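3.2 Reading the inside of a desktop tower

Before we could ask how people learn to repair a computer, we had to spend a good while simply looking at one. The 42 households that took part in the Nellgate repair evenings had mostly lived with a tower under the desk for years, and very few of them had ever taken the side off. Sneha Rajput, who led the evenings, liked to begin with the case lying flat and plenty of time to look, and we have kept her habit in this section.

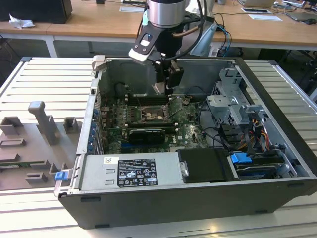 Figure 2. Interior of a desktop tower with the side panel removed. The CPU socket is empty.

What struck our participants first was color. The blue parts in Figure 2 – the release tab at the power supply, the drive caddy tab, the tips of the slot covers – drew their eyes well before the green board did, and several people reached for blue on every later machine as well. The memory slots took longer to find, even with their white and black latches, and the empty socket in the middle of the board was often taken for a part in its own right. We came to think of these early guesses, right or wrong, with real fondness, and we return to them in Section 4.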